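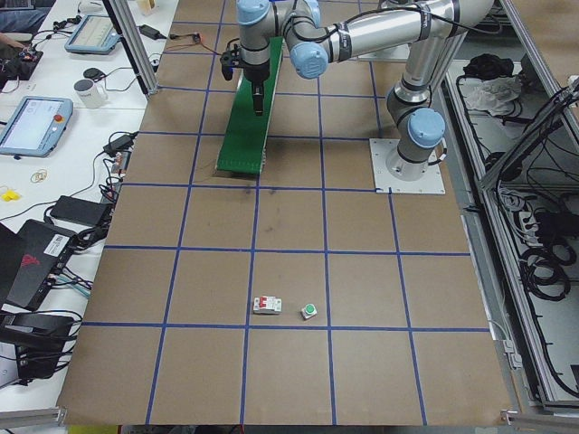
*Figure 1. Cell 2, with the arm over the far half of the green strip and a breaker and push button in one square of the grid.*

# Handout 4: Routine care of the sorting cell

Module leader: Sandamali Chowdhury, Prudgate Technical Institute

Students are to read this handout before the July practical. It covers the bench, the arm and the conveyor. Controller faults are dealt with in Handout 5.

## 4.1 Before entering the cell

1. Stop the running program from the teach pendant and press the emergency stop.
2. Confirm that the arm in use is the arm shown on the pendant. The bench carries two, and each has its own mounting plate.
3. Record the hours reading in the Kovon logbook. Cell 2 stood at 366 hours when this handout was issued.

## 4.2 Bench and grid

The blue tape divides the board into squares which are used to state part positions. Tape that has lifted must be replaced along its whole length. Scuff marks on the board are to be noted but need no treatment. Check the cables along the outside of the links for rubbing, with particular care at the elbow.

## 4.3 Conveyor
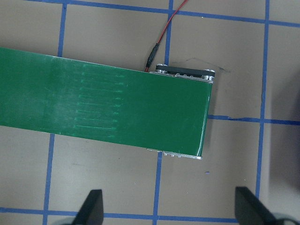

*Figure 2. End of the conveyor from the wrist camera. Note the pale streaks on the belt and the red wire with its black inline connector.*

Streaks that follow the direction of travel should be entered as surface wear. Wipe the belt with a dry cloth and inspect it again under the same light. A belt with cuts or raised edges is to be taken out of service.

Isolate the supply before handling the connector. It should be fully closed, with no strain on the wire. Check the screws in both side frames by hand.

## 4.4 Intervals

| Task | Hours |
|---|---|
| Clean belt, inspect tape | 200 |
| Check mounting plate bolts | 1000 |
| Replace belt | 2000 |

Completed sheets are to be placed in the Belhaj folder by 16:00 on the day of the practical.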